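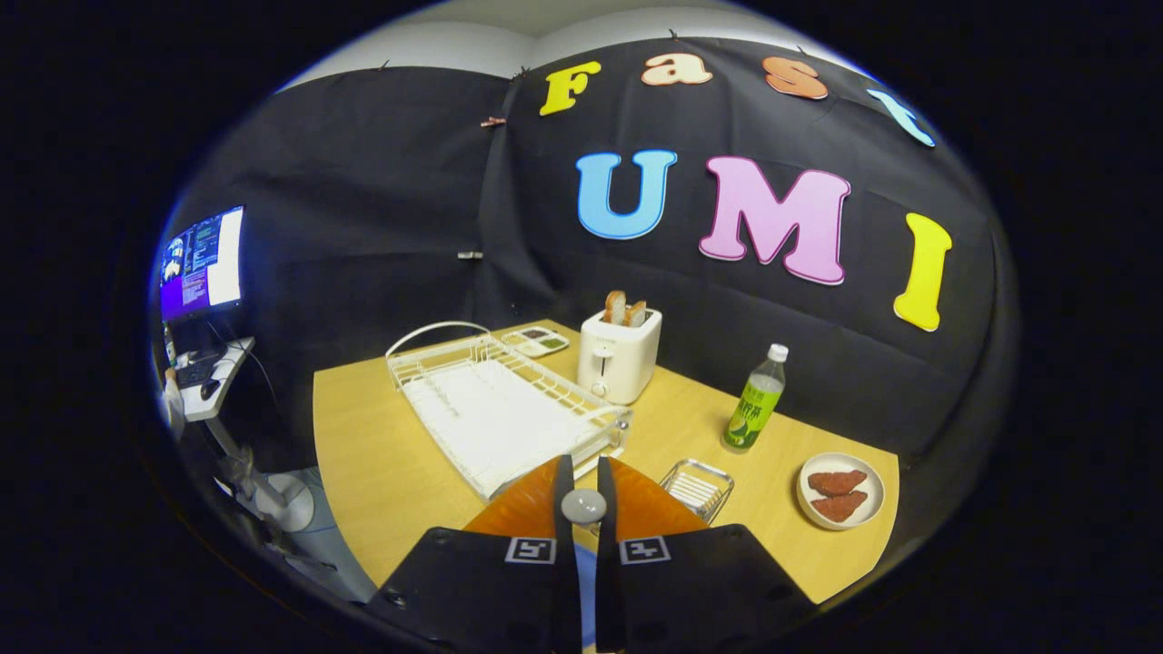

*Light wooden tabletop with a pale honey-yellow finish*

A **tabletop** is the horizontal working surface of a table, carried by legs, a frame, a pedestal or trestles. The term covers both the load-bearing panel and the finish applied to it. In furniture making, the top is usually built and finished separately from the base, and the two parts are joined late in assembly.

## Construction

### Solid wood

Solid tops are made from boards glued edge to edge. The boards are jointed so that adjoining edges meet without gaps, then clamped until the adhesive has cured. Makers differ on the orientation of the growth rings. One approach alternates the rings from board to board, which spreads cupping into a series of shallow waves. The other keeps all boards facing the same way, producing a single broad curve that the base can hold flat.

Wood shrinks and swells mainly across the grain. Movement along the grain is small enough to be ignored in most furniture. A wide solid top therefore changes in width over the year while its length stays nearly constant, and the joint between top and base has to allow for the difference.

### Veneered and composite panels

Veneered tops consist of a thin layer of decorative wood bonded to a stable core such as plywood, particleboard or fiberboard. A balancing layer is normally applied to the underside. If it is left out, the two faces take up moisture at different rates and the panel may bow. Exposed core edges are covered with veneer strip, solid lipping or a plastic band.

Composite panels can be fixed more rigidly than solid boards. They are harder to repair, and sanding through the face veneer exposes the core or the adhesive below it.

## Attachment to the base

Common methods of fastening a solid top include:

- **Buttons** — small wooden blocks screwed to the underside, each with a tongue that slides in a groove cut in the apron.
- **Figure-eight fasteners** — flat metal plates that pivot slightly as the top moves.
- **Slotted screw holes** — elongated openings, cut across the grain direction of the top, in which the screw can travel.
- **Sliding dovetail battens** — tapered cross members driven into a matching housing and fixed at one point only.

Gluing a solid top directly to a frame along its full width is generally avoided. The restrained panel can split along a glue line or at the end grain, often during the first heating season.

## Edge treatment

The edge profile affects both appearance and durability. A sharp arris dents easily and holds finish poorly, so even nominally square edges are eased with a small chamfer or radius. A wide bevel on the underside makes a thick top look thinner without much loss of stiffness. Rounded profiles are preferred where children use the table.

## Finishes

Finishes are divided into those that penetrate the surface and those that form a film on it.

**Oils**, including linseed and tung oil, soak into the outer fibers and cure by reaction with oxygen. They are easy to renew in patches and give moderate resistance to water. Most deepen the color of pale wood, and linseed oil in particular yellows with age.

**Varnishes** are built up in several coats. Oil-based varnish has an amber cast, while most waterborne types dry close to colorless. Film finishes resist spills well, but local damage is difficult to blend, and a worn film is usually sanded back over the whole surface.

**Wax** gives a low sheen and little protection. It is used mainly over another finish or on furniture that sees light wear.

Both faces of a solid top are normally finished. Sealing only the upper face slows moisture exchange on one side and encourages cupping.

### Color change

Pale woods such as maple, birch and pine tend to darken or yellow under light. Objects left in one place for a long period may leave lighter areas behind. The contrast often fades once the surface is evenly exposed.

## The Nadden pattern

The Nadden pattern is a regional form of rectangular work table associated with the Gremitz workshops. The standard top measures 1000 mm by 600 mm and is fixed to a narrow softwood frame by eight buttons, each set in a groove in the apron. An extended version adds a drop leaf 125 mm wide along one long side. The overall height of 71 cm is slightly lower than that of many dining tables and suited seated handwork.

Nazma Karunaratne's survey of the type separates early tops, made of three or four boards, from later ones assembled from narrow strips. Dinesh Haque has disputed the sequence and argues that strip tops were made alongside the wider boards, as a cheaper grade. Few pieces are marked, and the question remains open.

## See also

- Apron (furniture)
- Breadboard end
- Drop-leaf table
- Wood movement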